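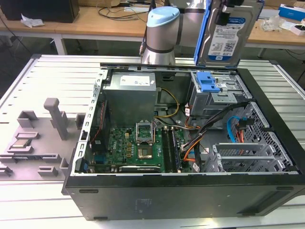

Unit 6. Automated disassembly and the bench technician

Reading before class: the Skurnen site report, sections 2 and 4. Bring your task sheets from Wednesday.

6.1 The site

Skurnen takes in retired office computers and splits them into parts for resale, parts for material recovery, and waste. Until last year all disassembly was done by hand at 13 benches. Each technician took a machine from the cart, opened it, removed the parts in whatever order he or she preferred, and sorted them into bins. Output was logged per person per shift.

The plant now runs a mixed line. Robot cells handle part removal on desktop towers. People handle intake, case opening, fault recovery and grading. Laptops and all-in-one machines are still done by hand from start to finish.

6.2 Task allocation

Farah Halim, the process engineer at the site, divides the work by how much the part varies from one machine to the next.

Low variation: 3.5-inch hard drives, RAM modules, socketed CPUs. The part has a standard outline and the removal path is short. Assigned to the cell.

Medium variation: power supplies, expansion cards. The part is standard but the fasteners and cable routing are not. Assigned to the cell only for models on the approved list.

High variation: cable harnesses, front panels, anything glued or bent. Assigned to a person.

Cables are the main limit. A drive is simple to grip by its edges, but a power or SATA cable crossing the path can snag it. Loose cables also hide the features that the vision system uses to find the part. In the first month most stops were traced to cables and few to the grip itself.

6.3 Fixtures

A CPU taken out of its socket has to be put down somewhere known. The cell places it in a pocket in a printed tray next to the case. The tray fixes position and orientation, so the next step can start without another search. Tray design was first done by an outside supplier. It was moved in-house after Aisyah Khoo, then a bench technician, redrew the pockets to leave room for fingers as well as the gripper. She now spends half her week on fixtures -- a job that did not exist before the cells.

6.4 What changed for the technicians

Pace. On the manual benches the technician set the order and speed. At a cell, the operator responds to stops. Work arrives in short bursts, with waiting in between. Several operators reported that the waiting was more tiring than the old work.

Skill. Removal skill is used less often, but on harder cases. A technician called to a stop has to judge the state of a half-open machine that someone or something else has worked on. Tirta Pattinasarany's interview notes (handout B) call this "starting in the middle."

Records. The cell logs every pick. The manual benches logged only totals. Management first used the stop log to compare operators, which was dropped in July after the shift leads objected that stops depend on the model mix.

Physical load. Lifting is unchanged. Screwdriver work and small-part gripping are lower. Reaching over the platform is a new load.

6.5 Worked figures

The sample batch contains 572 towers. Of these, 396 went through the cell without a stop.

Share without a stop: 396 / 572 = 69.2 percent
Towers needing a person: 572 - 396 = 176

Note that the second figure counts towers, not stops. One tower can cause more than one stop, so 176 is a lower bound on the number of calls. Use the stop log for staffing estimates.

6.6 For discussion

Should the time between stops be filled with grading work? Citlali Carrillo argues for it on cost grounds; Þórarinn Kirkegaard argues that it slows the response to a stop and adds errors in grading. State which data from section 4 of the report would settle the point.

Draft a job description for the cell operator, one page at most. Include the pay grade relative to the old bench job and give your grounds for it.

Next unit: retraining agreements, the Salla case.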